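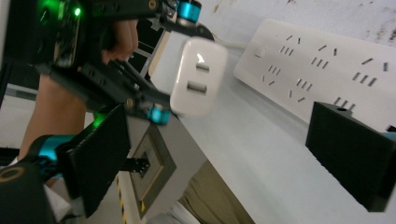 Figure 2. A white power adapter held above a long white power strip on a pale grey tabletop.

4.2 Sockets and the length of a visit

Seats near a socket were the first to fill at both Clillbridge and Metoteo, whatever the view, the draught or the state of the cushions. We logged 200 visits at each library in March. Readers asked to rank what mattered to them put quiet first and sockets last – and then sat by the sockets. Vasilakis, the smaller reading room, has 2 double sockets for the whole floor, one of them behind a radiator, and its visits were the shortest in the study. We had expected the Vomine catalogue terminals to draw people away from the walls. They drew people chiefly to unplug them. Power strips (Figure 2) were lent at the desk on request, and are treated as seats in Section 5.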